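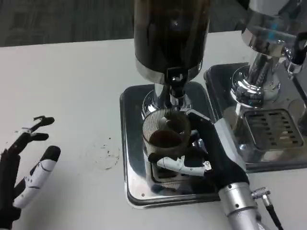

5 min read

I've been going to the Monday night no-gi class at Goel for most of the year now, and I finally let Vivek talk me into signing up for a real tournament. Vivek Uniyal, I mean. There are two Viveks at the gym, and the other one (Bajpai) was smart enough to stay home.

The tournament was the Isov Open, out in Jelitz, in a high school gym with the bleachers pushed back and the mats taped together down the middle. Weigh-ins opened at 8, which meant getting up at an hour I don't want to talk about. I drove over with Mireille Bitar, who was in the women's bracket and slept the whole way with her hood up. I ate half a banana and worried.

My first match was against a guy from a team called Ciltimis, and I'll be nice to myself and say I did okay! I got a takedown early, mostly by accident - he stepped back right as I grabbed for the ankle - and then I held on to half guard like it was the last bus home. I won by two points. I'm pretty sure I didn't breathe for the last minute.

The second one lasted 54 seconds. I shot in with my head on the wrong side, he wrapped up my neck, and I tapped before I'd even worked out which choke it was. (Guillotine. It's always the guillotine with me.) Kamran Cheema, our coach, had been yelling "head up" from the chair the whole time, and I heard him perfectly well. I just couldn't get my head to go up.

Mireille, meanwhile, had the best match I saw all day. She was down by 5 against Thandeka Mokgethi, who is strong and very patient and was sitting in side control looking like she could stay there until dinner. Then Mireille got a knee in, then a frame, then somehow she was on the back with both hooks and the whole row of us was on our feet. She ran out of time before she could finish the choke and lost by a single point. Thandeka went on to win the bracket, and the two of them sat on the floor afterward for ages, going over that last scramble with their hands.

We stopped for burgers on the way home and I had a stiff neck until Wednesday or so. Kamran has me starting every round from a front headlock now, which is miserable, and I've been caught nine times in two classes. The next Isov event is in August and I've already paid, so please don't let me back out.

Last updated: Monday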